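Hall floor: where we're up to

The main hall will close for floor repairs from the end of the month, and all regular bookings have been moved or paused. Groups affected should have had an email from Gilang Subramaniam by now. If you haven't, ring the office before you turn up.

Members will remember that the February meeting agreed to get the floor looked at properly before spending any more on polish. Two firms came through. Pinto quoted for lifting the whole surface and laying vinyl over a new screed. Farau quoted $2,490 to clean back, fill and reseal the worst section, which takes in the kitchen servery and the side door. We have accepted the Farau quote. The building fund stands at $3,000 after the gutter work, so the vinyl was out of reach this year in any case, and several long-standing members had asked that the red floor be kept.

Work will go in three stages. The loose material comes up first and the surface is washed with a neutral cleaner. Filling follows, and the filler needs to be left alone overnight. Sealing is last – two coats, with a day between them. Farau have asked that the heaters stay off while the sealer cures, so the supper room will be cold as well. Bring a jumper.

While the hall is shut:

Tai chi moves to the supper room at the usual time.
The playgroup will meet at Narayanan Pisharody's place, weather permitting.
Badminton is off until further notice. Fees already paid will be carried over.
The seed swap goes ahead on the verandah. Please bring your own trestle if you have one.

The side door will be locked throughout. Use the front entrance and keep to the mats. Chairs and the piano are going into the storeroom, and Ravindran Poduval could use a hand with the lifting. Enclosed shoes, please.

We've also been asked whether the floor could be sanded by members to save money. The answer is no. Farau's price includes their own dust extraction, and the insurance doesn't cover us for that sort of work.
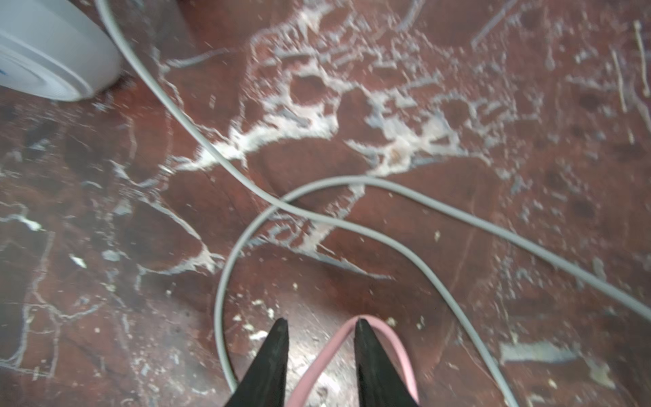 White patches and crumbs on the red-brown floor.

After the sealer has cured there will be a few new rules. Tables are to be carried, and the old steel-legged ones are being fitted with rubber feet. Mop with plain warm water only. The bottle of pine cleaner under the sink is going in the bin – please don't replace it.

Graça Patrício has the full quote in the office if anyone wants to read it. Questions about bookings go to Gilang, and questions about keys go to Nithin Iyengar.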